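3.2 Materials and Workstation Layout

The parts used in the sorting trials were friction components of the kind handled in small brake rebuilding shops: disc pads and drum shoes. The full stock came to 191 pieces, supplied by Trullwood as take-offs and checked against the parts list by Lenihan before numbering. Each piece was degreased, weighed and stored by type. Pieces with a lining separated from its backing were withdrawn and are not included in the total.

The layout follows the two-tray arrangement proposed by Yazdani for bench sorting of mixed returns. One tray is red and one is blue, both rectangular with rounded corners and a raised rim, and they stand on a sheet of brown paper laid over the white table. The paper gives a matte ground against which dark linings and bare metal can both be told apart, and it is replaced when it becomes marked. 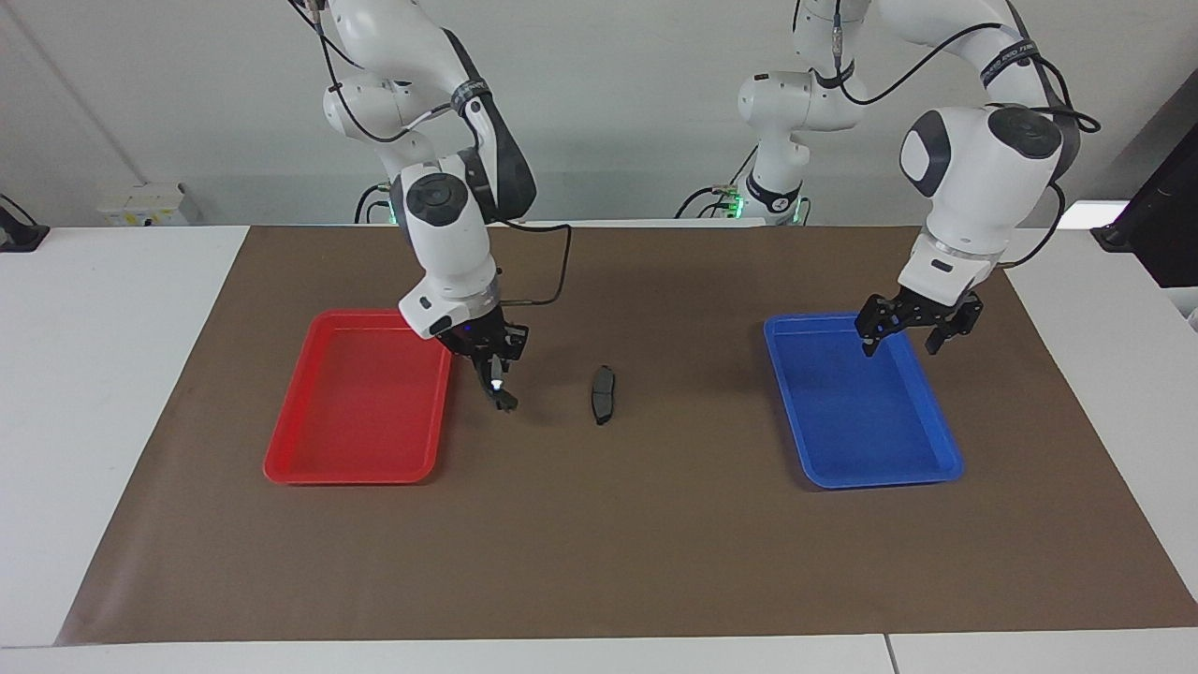
Tray color carries no fixed meaning in the protocol. The assignment of part type to color was changed between blocks, and the sheet for each block states which type belongs where. A part set down on the paper between the trays is recorded as unplaced, whatever its distance from the nearer rim. A part resting on a rim is recorded as placed only if it stays there when the block is closed.

Shape was expected to be the main cue. A disc pad is a flat plate faced with friction material on one side, and it lies stably with that face up or down. A drum shoe is an arc, with the lining bonded to the outer curve of a metal rim and web. It takes up more tray floor for its weight and can rock when set down on its web - a point noted by Sakamoto in the pilot blocks and treated in Section 4.

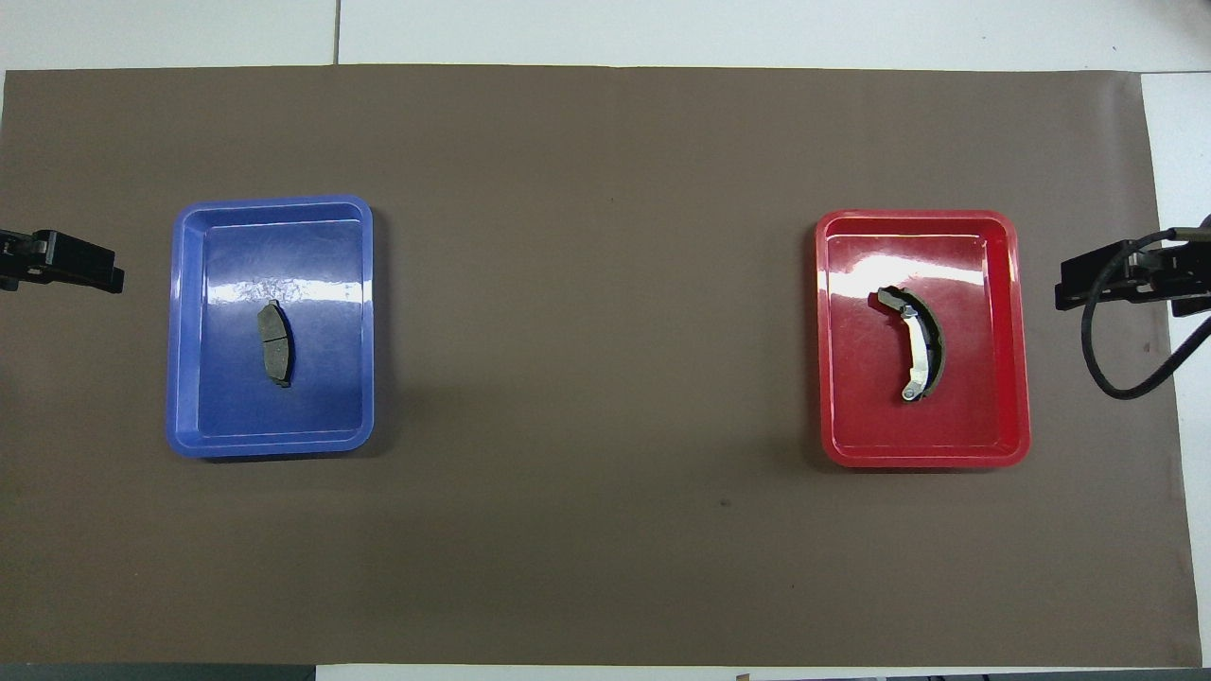 Last modified: 27 December 2022

Figure 2. Trays on the brown paper with one part in each: a disc brake pad, friction face up, in the blue tray and a drum brake shoe in the red tray.

The groove in the pad shown in Figure 2 runs down the middle of the friction face and divides it into two halves. Grooved pads were kept in the same class as plain ones, and groove depth was not measured. Shoes were likewise treated as a single class without regard to lining wear.

Glare on the glossy tray floors was the one persistent difficulty with the layout. It is strongest toward the upper part of each floor in Figure 2. Matte liners of the Illano type were considered but rejected, as they shifted under the heavier shoes. Block records were entered in Rurnine at the close of each block, with part number, tray and final orientation in separate fields.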